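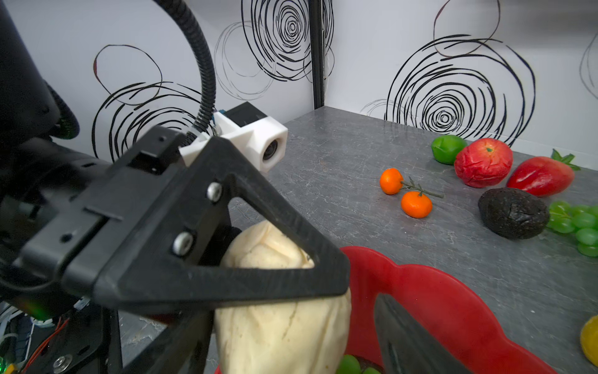 Red bowl, first go at it. Green grapes in the bottom, the oranges still out on the counter.

Fleria Forums > Kitchen & Table > Centerpieces and Displays
Fake fruit people, come talk to me about bowls!
Views: 2,414

sharada_m
Posts: 961
Posted 21st January
OK so I have fallen hard for artificial fruit. I grew up with a dish of wax pears at my aunt's house that we were forbidden to touch, and I always figured it was an old-lady thing. Then I went to the Mustham flea market for a lampshade and came home with a bag of fruit and no lampshade, and I'm so happy about it!

The bowl is plastic, red, with a wavy rim. I love that rim. What I can't settle is what goes in it. Green grapes against the red look fantastic to me, very Christmas-but-not, and I want the little oranges with the twig somewhere people can see the leaves. The counter is gray stone with light veins and it swallows anything dull, so I need color. Do you fill to the top? Leave some on the counter? Tell me everything.

Sharada Menon
Kitchen & Table since forever

pantryghost
Re: bowls
Oh I love this. Grapes go in LAST. They drape. If they're at the bottom you've buried the one fruit that can hang over an edge, and with a scalloped rim like that you want them spilling through one of the dips. Put your heavy round stuff underneath and lay the bunch on top, off to one side.

EdinK
Re: bowls
Going to disagree with pantryghost. Grapes on top is what every furniture showroom does. Tucked down low, where you only catch a few of them peeking out, they look like somebody's been eating from the bowl. I like them the way they are in the picture.

I'd worry more about the bowl. Red plastic next to stone is a tough match. I'd go with a plain white dish, or wood.
-- Edin Karagiannis

sharada_m
Re: bowls
Edin, you can pry the red bowl out of my hands! But I hear you on the grapes. I tried them both ways this morning and I keep changing my mind. On top they look like more. Underneath they look, I don't know, sneakier? I like sneaky.

Also I tried leaving a bunch of stuff out of the bowl completely and just letting it sit on the counter by the wall with the swirls. More to look at that way than I expected.
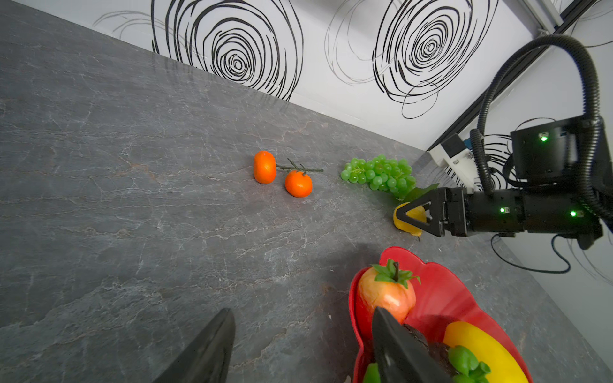 Oranges and grapes out on the stone, the lemon beside them, swirly wall behind.

sharada_m
Re: bowls
The lemon has its own leaf, which makes me ridiculously happy. And look how far that orange stem reaches! It goes sideways almost like it's pointing at the grapes.

pantryghost
Re: bowls
OK the WALL. Can we talk about the wall? Are those drawn right on there?

sharada_m
Re: bowls
Yes! Black on white, freehand. One evening, no plan, I started with a big one and kept going around and around until my arm hurt. Some came out darker than others and one is so faint I keep meaning to go back over it.

marblemouth_jo
Re: bowls
Please don't go over the faint one. The big tight swirl needs a quiet one near it.

And I'm team counter. Fruit loose on stone looks like you just got in from the store, and the swirls are busy enough that a bowl with a wavy edge in front of them might be one curly thing too many. The round fruit and the round swirls are doing plenty.

EdinK
Re: bowls
Agree with Jo about the swirls, disagree about loose fruit. Loose fruit on a working counter lasts until the first time you make a sandwich. Then it gets shoved in a corner and it's clutter. A bowl you can pick up and move in one go. Even a red one.

sharada_m
Re: bowls
"Even a red one." I'm framing that.

tuppy44
Re: bowls
Long-time fruit hoarder chiming in. A few things I do:

Odd heights. If the oranges are joined by a stem, let one sit a bit higher than the other, which yours already do in the first picture. Don't straighten them.

Keep the leaves away from anything they'd get squashed against. Once a fake leaf has a crease it has it for life. I've tried steam and all I got was a damp leaf with a crease.

Dust grapes with a dry paintbrush, the soft kind. A cloth catches on the stems and the grapes pop off and roll under the fridge. Ask me how many I've got under there!

For anything wrinkly or papery I skip the cleaner altogether and just blow on it.

pantryghost
Re: bowls
I wash mine in the sink with dish soap and they're fine?

tuppy44
Re: bowls
Depends on the fruit. Solid plastic, sure. The foam kind with a painted skin, I'd never. I had a Bianchini peach go bald on me after one bath.

pantryghost
Re: bowls
A bald peach. I'm so sorry and I'm also laughing.

marblemouth_jo
Re: bowls
Sharada, is the plan to buy more? There's a place called Drisham that sells single pieces, and I got a fig there I'm in love with. Something dark would look wonderful next to the green grapes. Almost everything you've got on that counter is bright, and one deep purple thing would make the lemon jump.

sharada_m
Re: bowls
A FIG. Yes. I'd given myself a limit of $40 for the whole project and I've got a little left, so a fig or a plum it is. I was also tempted by a pineapple, talk me out of it.

EdinK
Re: bowls
I won't talk you out of a pineapple. Stand it on the counter by itself, beside the bowl, never in it. The crown would cover up half the wall if you put it any higher, and then Jo would be upset.

marblemouth_jo
Re: bowls
I would be very upset.

tuppy44
Re: bowls
Pineapple is a dust magnet, fair warning. All those little points. I gave mine to my sister in May and she still brings it up.

sharada_m
Re: bowls
OK, where I've landed for now: red bowl stays, grapes half in and half over the rim (pantryghost and Edin can each have half a win), oranges on the counter with the twig showing. The lemon I keep moving. In the bowl it disappears a bit, out on the stone it looks great but lonely. Might need a second lemon!

EdinK
Re: bowls
Half over the rim is still on top. I want that noted.

pantryghost
Re: bowls
Noted and ignored. Get the second lemon, and get one without a leaf so they don't look like twins.

sharada_m
Re: bowls
Ooh, good call on the leaf. Going to Mustham again on Saturday, will post what I find. Still need that lampshade too.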